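Small Boxes, Big Shelf: the packaging gallery
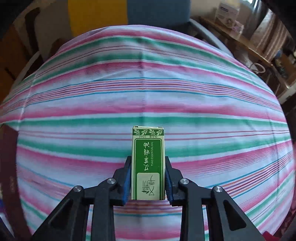
Welcome back to the box pages! It has been a good winter for little cartons and I have been itching to get the new arrivals written up. For anybody landing here for the first time, I collect the packaging that small things come in: oils, balms, plasters, pins, tea samples, pencil leads, the lot. If it is made of card and fits in the palm of my hand I will probably want to keep it, and if it has a good flap I will certainly want to keep it.

This page is for the essential oil cartons, which have taken over the end of the second shelf. I used to think of them as a side line. Then I cleared out the Bredska display case, put all the oils together in one row, and was completely won over. They are such a nice size! A 10ml bottle needs hardly any box at all, so the designer has a face not much bigger than a large stamp to work with, and it is amazing what gets fitted on.

The green and cream one is my favourite of the new lot. The large characters on the green panel, 艾草精油, say mugwort essential oil, and TSAO ESSENTIAL OIL runs alongside them in white. I love the brush-style lettering. It has such swing to it, and next to it the English line looks very prim and upright. The panel has rounded upper corners with a thin green outline around it, and I think that outline is what makes the whole front work. Cover it with a thumbnail and the design goes a bit flat.

Then there is the darker green band with the leafy sprigs on it, four of them in a row, very pale. I have a real weakness for a border. The old Destetti soap wrappers had a fern border that I have been trying to draw from memory for years (badly), and these sprigs have something of the same feeling, only neater.

The small print sits on its own cream strip, with 净含量 for net content and then 10ml. I do like it when the quantity is given a proper place of its own. So many boxes tuck it under the barcode as if they were ashamed of it. The maker's logo is dark green too, thin characters with a small leaf to keep them company.

A word about how I store them, as I get asked this more than anything else. The cartons stay made up. I know plenty of collectors open theirs out flat, and you can get 200 flattened cartons into one De Smet album without trying very hard, but I can't bring myself to do it. A box wants to be a box! Mine stand in shallow trays, 13 to a tray for the oil size, with a strip of tissue between the rows so the printed faces don't rub. The trays came from Mukon and were meant for seedlings. They are a touch too deep for the balms and exactly right for the oils.

Keep them out of the sun if you possibly can. Greens are terrible for fading, and cream card goes a sort of weak tea colour along the folds. I lost the front row of my first tray that way, eight cartons on a south-facing windowsill over one summer, and I still wince when I come across them.

For cleaning I use a soft make-up brush and nothing else. Never a damp cloth, however tempting. If a flap has started to lift, leave it overnight under something flat before you reach for the glue, and if it must be glued, use the tiniest dot of paste on the end of a cocktail stick. I once did a whole flap with a glue stick and it dried as stiff as a biscuit.

The full list now stands at 152 cartons, and oils make up a bigger share of it every time I look. In April I hope to get the balms and salves page finished, including the sliding-drawer ones, which are fiddly and wonderful. After that it will be the plasters, and I may finally have to buy another shelf.

Swaps are very welcome, particularly anything botanical, anything with brush lettering and anything in green. Empty cartons are fine, and a bit of wear doesn't bother me in the slightest. Do write if you have a spare with a nice border, or if you can tell me more about the sprig pattern, as I would dearly love to know whether there are other oils with the same band in different colours.

Page last updated March 20, 2022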